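Clelteck says simulated kitchens will teach its arm to clear a sink. The Irkirham firm has gathered 534 practice runs, all of them on a computer, and wants more by the end of January.

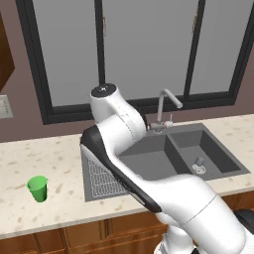 How much of that carries over to a real kitchen is anyone's guess. Clelteck has promised a trial in Matlala with up to 13 homes, but gave no start date. It also would not say how many of the runs ended in failure, or whether those were kept.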